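Gripper pads again

11 Sep 2019. Pads on the left Wirura gripper, changed. Again. Old ones lasted 9 days, glazed over at the tips. 2 screws, dab of glue, leave it overnight (I didnt). Wiped the marker cubes, checked the cable for nicks.

Velvet is what we grip most right now.

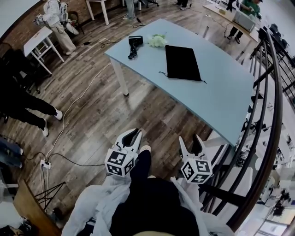
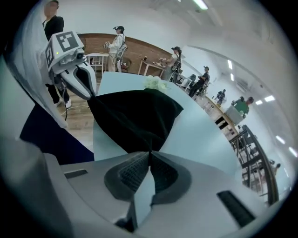 Still need to redo the jaw zero on the right one, it drifts after a long day. Oltov sent the wrong pads, so I'm down to teh last pair until the reorder comes.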